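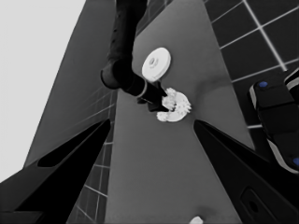

Istent has opened its gear task to anyone with a decent connection and a free evening, and I've now lost three evenings to it! If you haven't been following, Istent is the small outfit in Grungate that collects demonstrations for two-armed robots, meaning a person steers the arms from home and the recording is used to teach the robot the same job. Until this summer you had to go to their office to do it. Now the whole thing runs in Heden, their simulator, so the arms and the table are all rendered and you can't break a thing (I have tried). You work with one view down between the fingers of one gripper, looking along the gray table, and in this one the other arm has its jaws closed around a white gear, with a round white disc lying just past it. Three gears have to end up on the plate.

I signed up the night it opened, along with what looks like half of the forum, and waited 18 minutes for a slot. After that you get a short practice round where nothing is saved, and then you're in. Each session is 70 minutes at most, and the software logs you out when the time is gone, even if you're holding a gear in midair. Ask me how I know.

So what is it like? Fiddly, mostly. I had driven arms with a game controller before and figured this would be the same, but Heden has you move both hands at once, and my left hand kept doing whatever my right hand was doing. The first time I went for a gear I closed the gripper too early, nudged it with a fingertip and chased it halfway along the table. The depth is the hard part. Looking down between those big fingers makes everything past them seem farther off than it is, and I overshot again and again until I started using the hole in the middle of the plate to line things up.

The advice in the Istent help page is to go slowly and stay smooth, and never mind if you fumble, as long as you recover. They want the recoveries too! A gear that slips and gets picked up again is a perfectly good demonstration, and they ask you not to restart when it happens. I found that a relief. What they don't want is long pauses, so if you need to scratch your nose or answer the door, hit the pause key first.

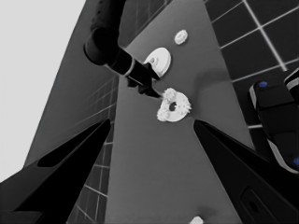
Heden, gear task: three toothed gears around the rim of the plate, the far arm reaching down toward one of them, and a single small gear farther up the table.

A few practical bits for anyone thinking of joining in. You can use a pair of motion controllers or a keyboard, but please don't use the keyboard, it's miserable. Istent says it already has over 800 accepted recordings, and it would like the bulk of the new ones before the Räsänen workshop in January, where the trained robot is supposed to have a go at the same task with real parts. Recordings are checked by hand, and a rejected one comes back with a short note. I've had two of those. One said I had dragged a gear instead of lifting it, which was fair. The other said "left arm idle," and I'm still a bit sore about it, because I was thinking.

There's a small thank-you scheme as well. Every accepted session earns a credit, and 4 credits get you an hour on the physical arms in Grungate if you can get yourself there. I'm two short. The office is a short walk from the bus station and they'll take bookings as soon as you have the credits, though the late afternoon slots are already going fast.

My one complaint is the sound, or the lack of it. When a part touches another part you see it and that's all, no click and no buzz in the controller, so you spend a lot of time squinting at teeth to decide if two gears have met. A few of us have asked for a contact beep. Istent answered that it's on the list for the next Heden update, no date given.

Sign-up is through the Istent site, under "Demonstrate." Bring patience, and do the practice round twice.

Posted July 25, 2021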